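Zosta Hotels, operations meeting, September
Minutes (draft, not yet approved)

Start 9:40, ten minutes late, projector in the small meeting room at Skadach.
Chair: Morenike Oyelaran
Notes: Nneka Olaniyan
Present: managers of the three houses, sales, housekeeping, kitchen, finance. Maintenance joined at item 4. Spa sent apologies.

1. Last minutes
Approved with one fix. Under breakfast it said "closing at 10:30 weekdays and weekends." Should be 10:30 weekdays, 11:00 weekends. Corrected.
Open actions from last time: key card order done. Parking signs not done, carried over again. Menu translation done but has the old prices in, kitchen to send new ones.

2. Summer numbers
Finance went through the sheet. Skadach sold 2,027 room nights in August, best month since the west wing reopened. Lakeside rooms went first as usual. Street side held up better than expected once the price gap was widened in June.
City house flat. Two weeks of roadworks outside, guests complained about noise, refunds given at the desk without a code so finance can't see how many. Desk to use the code from now on, MO was clear about this.
Airport house up on short stays, down on conferences. Average stay now barely over one night. Housekeeping said this is what is killing them, every room is a checkout.
Question from sales, can we require two nights at the airport house in peak. General no. People come there to sleep before a flight. Dropped.
Finance wants the numbers a week before the meeting in future so people have read them. Agreed. Also agreed one format, not three.

3. Linen contract
Longest item.
Jerkon's contract ends with the year. Their offer for renewal came in higher per kilo and with a minimum volume for each house. Skadach meets the minimum easily. City house doesn't in winter and would pay for laundry it hasn't sent.
Housekeeping: quality from Jerkon ok on sheets, poor on towels. Gray after a few months. Returns slow. Last delivery short and the driver had no paperwork, counted on the loading dock in the rain.
Second offer from Ogunleye. Smaller firm, closer to the city house, would collect six days instead of four. No minimum. But they don't rent linen, only wash it, so we'd own the stock. Means buying in 3,000 towels up front across the houses plus somewhere to keep them. Skadach has the room, the others don't.
Discussion went back and forth. Finance prefers renting, easier to budget. Housekeeping prefers owning, would choose the weight themselves and stop arguing with the supplier about stains.
MO asked if we could split, Jerkon for Skadach, Ogunleye for the other two. Finance not against it. Would lose some of the volume discount, to be worked out.
Restaurant linen to be treated separately. Kitchen wants to drop tablecloths at lunch anyway. Chef in favor, restaurant manager very much not. Left for them to settle between them, answer by next meeting.
Decision: no signature with anyone yet. Finance to price the split. Housekeeping to run a trial with Ogunleye at the city house, bath towels only, four weeks. Jerkon to be told we need an answer on the minimum before we talk about anything else.

4. West wing, second phase
Maintenance joined 10:35.
First floor finished and selling. Second floor: bathrooms tiled, doors hung, carpets late. Supplier has now given three delivery dates. Maintenance wants to open the rooms at the lake end first and leave the stair end closed till the carpet is here. Front desk worried about putting guests next to workmen. Agreed if work noise stops at 4 pm and nothing starts before 9.
When both floors are open Skadach has 170 rooms. Breakfast room doesn't fit that on a full morning. Options: second sitting, using the terrace room as overflow, or grab bags for early leavers. Kitchen says terrace room is doable but needs its own coffee machine and one more person. Sitting times were tried at Easter and guests ignored them.
Decision: terrace room. Kitchen to cost the coffee machine, buy or lease.
Room numbers. The new floor was numbered by the builder and it doesn't match ours, there are two 214s. Doors to be renumbered before any cards are cut. Fire plan on the back of each door also has to change, maintenance to check wih the fire inspector what wording is needed.
Mattresses stored in the ballroom must be out before the first wedding. That's in two weeks. 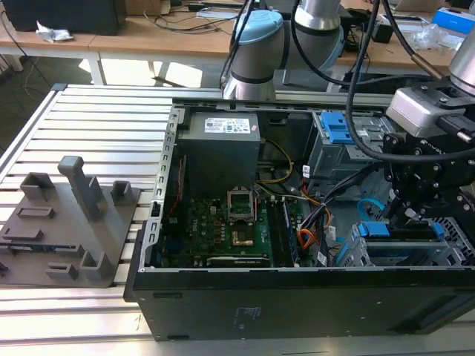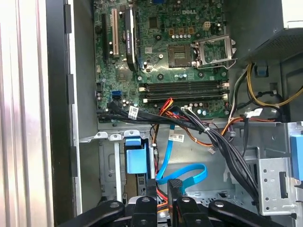
5. Group bookings and weddings
Sales: next year's wedding weekends at Skadach are nearly gone, May to September. Still taking names for October. Suggest raising the deposit, two couples cancelled late this year and we kept almost nothing. Everyone for. New deposit applies to new contracts only, the signed ones stay as they are.
Coach groups. The tour operators want rates for next year now. Sales wants to hold last year's rate for the spring and go up for fall. MO thinks spring should go up too, even a little. Housekeeping pointed out that coaches arrive at 2 when rooms are promised at 3 and then there are forty people in the lobby. To be written in the contract this time, arrival from 3, luggage room available before.
Music license for the bar at the city house needs renewing, nobody had the letter. NO has found it since, in the spa mail.

6. Guest club
Over 1,000 members signed up since spring. Most joined for the late checkout and have not come back yet. Sales says too early to judge. Finance asked what late checkout costs in housekeeping hours. Not known. Housekeeping to log late rooms for a month at the airport house.
Members are also getting the newsletter twice if they booked through the site and then joined at the desk. Sales to clean the list before the next one goes out.
Idea: members' rate at the restaurant on quiet evenings. Kitchen fine with it, not on Saturdays. Sales to write something short.

7. Staff
Winter rotas out by the end of the month. Please. Last year they went out on the day before and two people had already booked flights.
Seasonal contracts end after the fall break. Four people asked to stay on. Skadach can take two, airport house wants one in the kitchen. Fourth to be asked about the city house, night desk.
Staff housing by the lake: boiler serviced, one window still broken. Rent unchanged for the winter. Laundry room there to get a lock, guests have been using it.
Uniforms. Front desk asks for short sleeves before next summer, they asked last year as well. MO said yes. Order with the spring batch.
Training on the allergy sheets to be repeated for everyone serving breakfast, including the desk people who help out on full mornings. Kitchen to lead, half an hour per house.

8. Any other business
- Bicycles: five usable, rest need brakes. Either repair or stop advertising them. Maintenance to look.
- Pool closed for cleaning first week of November, put it on the website now and on confirmations that go out for those dates.
- Dogs. City house takes them, Skadach doesn't, website says both do. Sales to correct. MO open to trying dogs on the ground floor at Skadach in winter, to come back next time with a cleaning fee.
- Christmas lunch bookings open. Same menu, new price. Deposit for tables over eight.
- Lost property cupboard at the airport house is full. Anything older than three months goes to the charity shop, chargers included.
- Minibar at the city house: half of them empty, half stocked. Decide one way. House manager says empty, with milk on request.

Actions
Finance: price of split linen contract. Refund code reminder to all desks.
Housekeeping: towel trial, city house. Late room log, airport house.
Kitchen: coffee machine cost. New prices for menu. Allergy training dates.
Restaurant manager and chef: lunch tablecloths.
Maintenance: renumber second floor, mattresses out of ballroom, bicyles, parking signs.
Sales: deposit text, coach contract, mailing list, dogs on website.
NO: music license, pool notice.
House managers: rotas, end of month.

Closed 12:15. Linen ran over so the item on winter packages moved to next meeting, at the city house, 9:30, lunch after.

Recent
Operations meeting, June: minutes
Operations meeting, July: minutes (approved)
West wing phase one: handover notes
Breakfast hours, all houses
Staff housing: rules and contacts
Wedding deposit, old terms
Winter packages, draft for comment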